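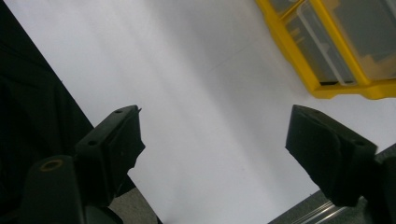 How to budget for handheld grippers (before you send the PO)

Posted 02/02/2019 by Maarja Mets

Quick one between meetings. I got asked for this three times since December so it's going on the page.

Covers handheld two-finger grippers for recording demos at a bench. Not arms. Arms are a different budget and Mulugeta has that spreadsheet.

What you need before you start
- a list of the tasks, written by whoever will do them
- last year's spend on spares, if anyone kept it
- someone who can say yes to money

Step 1. Write the tasks down first

Do this before opening a single vendor page. We didn't and ended up pricing grippers for jobs no one had planned. One line per task: what gets picked up, how big is it at the widest, how heavy, where it goes. Small parts in and out of organizer bins is a very different buy from folding cloth.

Widest object sets your opening. Smallest object sets your finger tips. If one gripper can't do both, stop and price two kinds of fingers, not two kinds of gripper. Much cheaper.

Step 2. Decide how many

One per operator working at the same time, plus a spare. We have 2 operators so we bought three. Priya Ostrowski wanted four. Ask me again in a year.

Don't count people who "might" record. They borrow.

Step 3. Get quotes, and get them the same way

We asked Britent and Dramitz. Send both the same email. Ask for:
- unit price with fingers on
- price of a spare finger set, seperately
- pads: glued or swappable
- threaded inserts or screws straight into plastic
- camera and mount included or not
- cable length
- lead time, in writing
- who pays shipping on a return

The inserts question matters more than it sounds. You will be swapping fingers alot, and a screw going into bare plastic strips. Then you're buying a body to fix a thread.

Dramitz came in at 2834 for the three, cameras and mounts in. Britent was lower on the first page and higher by the last one, camera was extra and so was the mount. Always add it up yourself.

Step 4. Spares line

The one everybody cuts. Don't. Ours is 264 for the year, all pads and finger sets. Pads go first. Grip gets worse slowly and operators just squeeze harder, so put a check in the calendar and look at the pad faces under a good light.

Order the first lot of spares with the grippers. One shipment, one customs form.

Step 5. The bench stuff

Easy to forget, gets bought on somebody's own card, then there's a fight about receipts. Put it in the plan:
- plain background for the work area. White is good for dark fingers, you can see the tips. Paper is fine, buy a roll
- dark cloth for the sides
- bins or an organizer for the small items, bright color if you can
- even lighting, no single desk lamp
- tape. more than you think

Yen-ting Chiu keeps the list of what we use on the shared drive, copy that and change the quantities.

Step 6. Storage and hours

Recordings are big. Ask IT for the disk quote the same week you ask for the gripper quotes or it'll land in a different budget round. We used Nseir for disks, no complaints, slow on invoices.

Operator hours cost more than the hardware. Put them on the same sheet. Include setup and teardown, and the time spent on takes you throw away. Brisa Meléndez logs these by session if you want real numbers to plan from.

Step 7. Buy one, then buy the rest

Order a single unit. Use it for 2 weeks on the tasks from Step 1. Every task, also the boring ones. Then look at:
- do the tips meet when closed
- does the widest object fit with room to spare
- can you see both fingers in the recording
- wrist sore after an hour? ask the operator, not the manager
- how long does a finger swap take

If it passes, order the others at the quoted price. Get the vendor to hold the quote for this, most will if you ask up front. Britent wouldn't.

Step 8. Send it up

One page. Totals at the top, then hardware, spares, bench, disks, hours. Attach the quotes. Don't attach the task list unless asked, it starts a discussion.

If you use Prudel for purchase orders, put the spares as their own line or it gets merged and you can't see what you spent later.

Questions go to me or Priya. The template is on the drive under Purchasing, the tab called "grippers new". Ignore the old tab, prices in there are wrong.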